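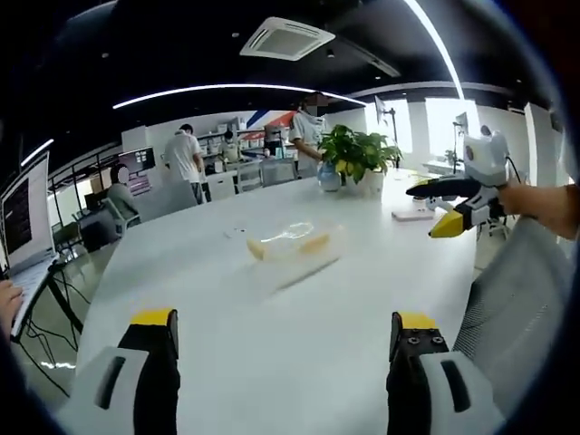
A white table with a leafy potted plant and a small blue glass vase at the far end, and a plastic container of food on its side.

The big table came before anything else. When the Cavbridge office was fitted out last November, the plan on paper had 26 single desks and a break corner by the door. The corner was dropped. The money went into shared tables from Tully, at $900 each, and people now eat, type and hold meetings on the same white tops.

White shows everything. A few crumbs of lunch stand out from across the room, and a coffee ring is there until somebody wipes it. The fitters at Platovley, who handled the job, offered a darker finish and were turned down. The floor covers 1565 square feet and gets little sun after noon, and a pale surface helps — the difference is easy to see in winter.

Gray chairs tuck in along the far side. Shelving went at the back in white as well, so that stacked boxes look less like storage. Plants were left to the staff. Most came from the Endbridge market, where a leafy one in a white pot costs up to $60, and they get moved down the table whenever somebody needs room for a laptop.

Lunch is still the weak point. There is one sink, and containers tend to stay on the table well into the afternoon. A second sink is planned for the wall by the door.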